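Week 6: Shelf life, or why food goes off and what we do about it

Notes to go with the Tuesday lecture. Posted Dec 2, 2025. I talk faster than I write, so if something you scribbled down in class doesn't match what's here, trust this version (and then tell me, so I can fix my slides).

Where we left off

Last week we ended on water activity, and a few of you looked a bit lost when I put the sorption curve up, so let me go over it again. Water activity is a measure of how available the water in a food is, on a scale from 0 to 1. Honey has plenty of water in it, but the sugar is holding on to it so tightly that most microbes can't get at it. Fresh meat sits up near 0.99 and everything loves it. Most bacteria give up below 0.91 or so, most yeasts below 0.88, and most molds below 0.80. Those are textbook cutoffs, and real organisms cheat. Learn them anyway, they come up on the final every year!

Two kinds of spoilage

I like to split spoilage into what microbes do to food and what food does to itself. Milk souring is the first kind. Butter going rancid is mostly the second, because the fat is reacting with oxygen and you don't need a single living thing for that to happen. Plenty of foods get hit by both at once, which makes the lab reports fun to write.

Fresh produce is a special case, and I'll probably spend longer on it than the syllabus says I should. Fruits and vegetables are still alive after harvest. They're respiring: taking in oxygen, burning sugar, giving off carbon dioxide, water vapor and heat. When you pick something you cut off its supply line, and from then on it's living on savings. Lettuce and broccoli spend fast. Potatoes and onions are very tight with their money.

Temperature is the biggest lever we have. For many crops, respiration slows by half or more for every ten degrees Celsius you take away, at least in the range we care about. That ratio is the Q10, and you'll calculate a few in the problem set. Please show your units, I'm begging you.
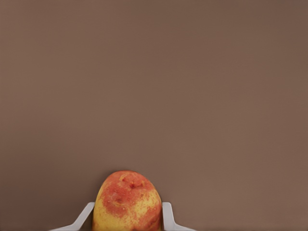
Ethylene is the other big one. It's a simple gas, two carbons and four hydrogens, and plants use it as a hormone. Climacteric fruits (bananas, pears, tomatoes, avocados, apples, peaches) have a burst of respiration and ethylene as they ripen, and the ethylene they give off pushes them and their neighbors along. Non-climacteric ones like grapes, citrus and strawberries don't have that burst, and they won't sweeten much after picking. So the old trick of putting a hard avocado in a paper bag with a ripe banana is perfectly good chemistry. Doing the same with sour grapes gets you sour grapes in a bag.

Controlled atmosphere storage

This is the part I get excited about, sorry in advance. If respiration needs oxygen, then lowering the oxygen should slow it down, and it does. A storage room might be held at 1 to 3 percent oxygen, with the carbon dioxide nudged up and the temperature just above freezing. Under those conditions some fruit picked in September is still crisp the following spring.

You can overdo it, though. Go too low on oxygen and the tissue switches to fermentation, and you get off flavors and brown patches inside. Too much carbon dioxide can damage the flesh as well. The safe window is different for every crop and even for different varieties of the same crop, so operators spend a lot of time watching their readings.

The Sandoval case

We'll use the Sandoval packing shed as our running case for the next two classes. Read the packet before you come. The short version is that they have one cold room holding 600 crates, no atmosphere control, and a door that gets opened far too often. They've been storing tomatoes and cucumbers together and can't work out why the cucumbers turn yellow. (You should be able to work it out from the section above.)

The packet has two proposals in it. Renix wants to split the room with an insulated wall. Jekham wants to keep it as one room and add an ethylene scrubber. I have my own opinion and I'm not telling you until you've turned yours in.

Watch the temperature log on the third page. The sensor is next to the door, so think about what that does to the average.

Lab this week

We're in room 313 and we'll be using the Zoketti jars, the ones with the rubber port in the lid. Each pair gets a jar, a gas meter and a bag of produce. Weigh the produce first, then seal the jar, then take readings every ten minutes. If you forget to weigh it you can't get a rate per kilogram, and you'll be back on Thursday doing it again.

Your write-up should be no more than 1,000 words, not counting tables. Put the raw readings in an appendix. Answer these in the discussion:

Did carbon dioxide rise in a straight line? If it bent, where and why?
What would you expect from the same jar kept in the fridge?
How much would a slow leak around the lid change your answer?

Reading for next time is the chapter on packaging films, first half only. Skip the derivation of the permeability equation unless you like that sort of thing. Problem set 6 goes in the box outside my office, stapled please.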